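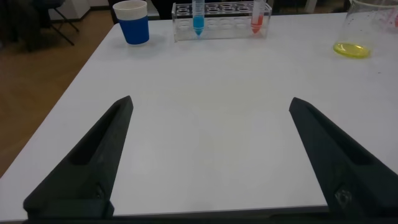
The January declutter, before it starts

December 26, 2018

The wrapping paper isn't even out at the curb and I've already had three emails telling me my house is making me sad. One was from Lirkard, who sold me a lamp once and now feel able to comment on my mental state. Their "Fresh Surfaces" course costs $220 and runs through to March. You get a workbook, a weekly video and access to a members' group where, I assume, people post pictures of their drawers.

I'm not against tidying. I like a clean kitchen as much as anyone, and I throw out more than my sister thinks is decent. What I don't buy is the claim that has grown up around it, that the stuff on your counter is a message from your inner self and that once you clear it off you'll sleep, lose weight and finally call your mother. Who checked? Where are the people who did all this five years ago, and are they calm now?

I do know one of them. Noemi Kapoor went all in when we both lived on the Stolley side of town. She got rid of most of her books, a good winter coat and a set of pans that I would have taken off her hands if she'd asked. She was happy for a spring. Then she bought pans. She's fine, she's a lovely person, she has about as much stuff as she had before and she laughs about it, but the pans she has now are worse than the ones she gave away and she'll tell you that too.

The surfaces thing

This year it's all about surfaces. The rule in the Lirkard sample chapter (free if you hand over your email, so now I get two newsletters) is that every flat surface in the home should be "at rest" by bedtime. Tables, counters, the top of the washing machine.

I have questions. A table is where things go. That's why you buy one. If I'm halfway through my taxes at ten at night, I want my taxes to be there in the morning in the same order, and I don't want to have put them "to rest" in a box with a linen lid that costs $11. And a household with children in it has a table at rest for maybe the length of a bath.

Ingvar Bjarnason, who reads this blog and argues with most of it, wrote to say I was being unfair and that an orderly table helps him think. I believe him. He lives alone and has a garage. Half of the tidy houses I've been in turned out to have a garage, or a basement, or a parent with a spare room, and I'd love to see one of these books come with a floor plan of the author's place.

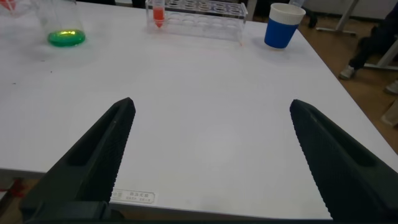 White tabletop, the color they all seem to recommend.

About the color. I've lived with a white table and I wouldn't again. Coffee, turmeric, newsprint, a red sock left on it damp. The books say white is calming. I found it calming in the way that a job interview is calming. We've got an old brown one now, bought from a man out past Retberg, and it could have anything on it and you wouldn't know.

What it costs

I went back through my bank statements one evening, which I don't recommend at this time of year, and added up everything I'd bought over the years in order to own less. Baskets, drawer dividers, labels, a shelf for the baskets, two courses, a second shelf. It came to $2,716. I did it again hoping I'd made a mistake and got the same number.

Some of it was money well spent. The hooks by the back door were, and so was the Lindemann cabinet in the hall, though that was secondhand and it's really just a cupboard. The labels were a waste. Everyone in this house can see what's in a jar of rice.

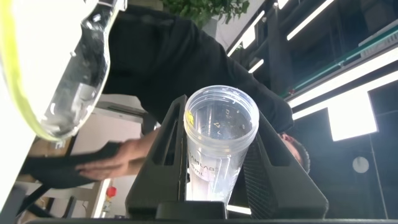
Then there's the time. Chinyere Usman lent me her copy of one of the big sellers, all 173 pages of it, and I read the whole thing over two nights and came away with one instruction I could use, which was to open the mail standing next to the recycling. It's good advice. My grandfather did it every day of his life and didn't charge for it.

I'd feel better about the whole business if any of these people ever said "this might not work for you." They don't. If you did the program and you're still miserable, you didn't do it right, or you kept too many sweaters. Diets talk like that too, and I've done enough of those to know the tone.

So I won't be signing up. I'm going to take the broken toaster to the dump, find the other glove, and ask Noemi whether she ever got that coat back. Comments are open, and yes, Ingvar, I know about the garage.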